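Print this page | E-mail this article
Search this journal: Enter keywords Go Advanced search

4. Evaluation of the Diltero picking kit

4.1 Kit as supplied

The Diltero kit is sold by Gultwood as a retrofit for shelf picking in small stores and back rooms. The version under review came with a two-finger gripper, a small camera for the wrist, a second camera on a fixed bracket, and a licence for the grasp planning software. The arm is not part of the kit and has to be bought separately. We used the Crenshaw arm already installed in our laboratory, which is on the supplier's list of supported models.

Setting up took 14 hours of staff time over two days, against the single day given in the supplier's guide. Most of the extra time went on the calibration of the fixed camera. The guide assumes that the bracket is bolted to the same base as the arm, and ours was not. Support staff at Gultwood sent a corrected procedure when asked, and this has been used for all the results below.

4.2 Grasp approach from the wrist camera

The wrist camera looks along the fingers, so both fingertips stay in view during the last part of an approach. The software fits a line to the edge it has chosen and moves the arm sideways until that line lies midway between the pads. It then advances and closes. Thin upright edges are a useful test of this step, as a small sideways error puts one finger on top of the edge and the approach has to be abandoned.
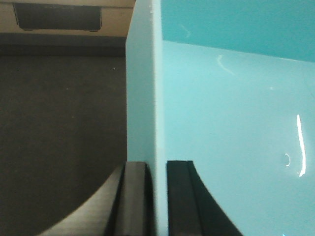

Lighting had more effect on this step than we expected. Glossy faces gave bright streaks which the edge finder sometimes took for a second edge running beside the true one. When this happened the line jumped between the two from one reading to the next, and the arm paused until the reading settled. The kit has a setting called "edge hold", switched off by default, which keeps the first accepted line unless the new one is clearly stronger. We switched it on after the pilot runs and left it on. Pauses became shorter, though on a few runs the arm held on to a wrong line and had to be stopped by hand.

The pads themselves wore well. They are held by a single screw each and can be changed without taking the fingers off. We changed one pair in February, before the main series started, and did not need to change them again.

4.3 Picking from tiered bins

The main series consisted of 836 attempted picks of packaged goods from plastic bins on a two-tier rack. A pick was counted as complete only if the package was lifted clear of the bin and the rack and set down in the delivery tray without help. Each attempt was allowed up to 12 seconds from the first closing of the fingers – a limit taken from the supplier's own acceptance test – after which it was recorded as failed.

Soft packs were harder than boxes. A long pouch held near one end swings as it is raised, and the free end may meet the front of the shelf above. The planner treats every package as a rigid block of the size entered in the product list, and takes no account of bending. In the lower tier this matters a good deal, as the space between bin rim and crossbeam is limited.
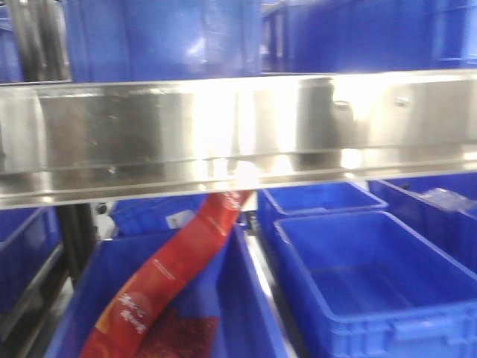
Figure 7. Lower tier of the rack, with a red package leaning in a blue bin and its top end bent against the underside of the steel crossbeam.

Contact with the beam did not always end in a failed pick. Some pouches bent and slid past, and these were counted as complete where the other conditions were met. We recorded the contact separately, as a store handling fragile goods would want to know of it. Entering a larger height for soft packs in the product list made the planner pull them further forward before lifting. This reduced contact but made the picks slower – a trade the user has to judge for each product.

Reflections from bare steel parts of the rack also affected the fixed camera. Covering the beam with matt tape would probably help, but the tape was not supplied and we wished to test the kit as sold. The older Vulbridge unit in the same laboratory uses a different depth method, and no direct comparison was attempted.

All runs were supervised by one operator, Begoñe Barroso, who also kept the fault log. Faults that needed a restart of the software are treated in Section 4.4 and are left out of the timings given here.

Print this page | E-mail this article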